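Reviews > Grippers and End Effectors > Bemex three-finger hand

Bemex three-finger hand, reviewed after a season on the bench
Jamie Bramwell, 26/08/2021

I have been wanting to write this one up since March, when the Bemex hand first got bolted to our arm in the Faltville shop and I stayed two hours late playing with it. I like it a lot. I also have a list of gripes, and I'll get to them, but if you only read one paragraph: this is the first small hand I've used where I spend my time on the task and very little of it on the hand.

For background, the arm is a secondhand 6-axis Birkett that we have run for years with a plain two-jaw parallel gripper, the Adgate one with the flat rubber pads. The Adgate is a good tool. It opens, it closes, it has survived being driven into the table more times than I want to put in print. What it doesn't do well is anything without two nice parallel sides, and that covers most of what we handle. So the question going in was whether three round fingers would beat two flat pads on odd shapes, and whether I would lose my mind getting them set up.

Setup first. The hand comes with an adapter plate that fit our wrist flange without any drilling, which made me very happy. Four screws, one cable, done. The cable is short, though. On our arm it reaches the controller only if you route it tight along the forearm, and then the wrist can't make a full turn without tugging on it. I bought an extension the same week and I think one should be in the box.

The software took me an evening. You get a little control panel that runs on a laptop, with a slider for opening width, another for grip force, and a strip chart of motor current that I ended up leaving open all day because it tells you so much. Force is set on a scale from 0 to 1,000 with no units given, and the manual doesn't say what the numbers mean. I settled on 300 for printed plastic parts and haven't touched it much. Go a lot higher and light parts squirt out sideways if the fingers land even slightly off center. Go lower and they sag in the grip when the arm speeds up.

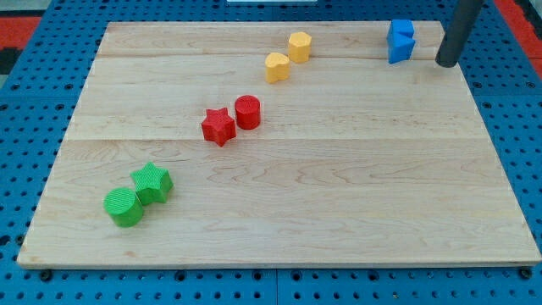
Round fingertips change how you think about picking things up. With flat pads you are always looking for two faces that line up, and you rotate the wrist until you find them. With rounded tips you look for places where a finger can settle. A star is the best case I know of, and on our test board the red and green ones went from being the parts I dreaded to the parts I show visitors. The fingers drop into the valleys between the points and the whole thing centers itself as they close – I could watch that all afternoon. Hearts are trickier. The yellow one wants a finger in the dip between the lobes, and if you come in turned the wrong way it pivots as you squeeze. The cylinders are easy from any direction, as you'd hope.

Neighbors are the harder problem. A part standing by itself is no test of anything, so I like to leave pairs close together or touching and see if the hand can take one without dragging the other along. Here the Bemex needs some planning from you. Three fingers take up room on three sides, and if one of those sides is occupied you have to turn the hand until the gap works out. The fingers are slim enough that there is usually an angle that does it, but finding it was my job, at least with the software as shipped. The Adgate wins this round. Two thin jaws slide down beside a crowded part with much less fuss, and for tightly packed trays I would still reach for it.

I kept a tally over the summer, mostly for my own curiosity. 1,006 picks in total, mixed shapes, same force setting, same approach speed. I didn't keep it carefully enough to publish a success rate and I won't pretend otherwise, but the misses had a pattern. Most were my fault for teaching the approach point too high, so that the tips closed on the top edge of the part and slid off. Once I started bringing the fingers down lower, those misses pretty much went away. Printed parts with good coarse layer lines also hold better than smooth ones. If your parts are glossy, plan on adding some kind of sleeve to the fingertips. I used heat shrink tubing and it worked great.

Things I love, in no order. The hand is quiet. It remembers its last opening width after a power cut. It reports when it has closed on nothing, and that one flag let me write a retry routine in ten minutes that I had been putting off for ages. The fingers come off with a single screw each, so you can swap in your own printed ones, and the drawing for the mount is in the back of the manual with real dimensions on it!

Things I'd change. The cable, as I said. Units on the force scale, please. The status light is on the underside of the palm where you can't see it from a normal standing position, and I ended up sticking a dental mirror to the bench. The matte finish on the fingers marks easily. And the hand is tall – it ate enough of our reach that I had to move the whole work area closer to the base and reteach every saved position, which was a long and grumpy morning.

Would I buy it again? Yes, if your parts are lumpy, starry, round or otherwise awkward and have a bit of space between them. If you do boxes and flat brackets all day, the two-jaw gripper you already own is probably fine, and cheaper to fix when you crash it. We kept both. Swapping between them takes me less time than making coffee, now that I've labeled the cables.

I have a set of softer fingertips on order and will add a note on those when I've put some hours on them.

Contact the reviewer | Copyright Jamie Bramwell | Back to top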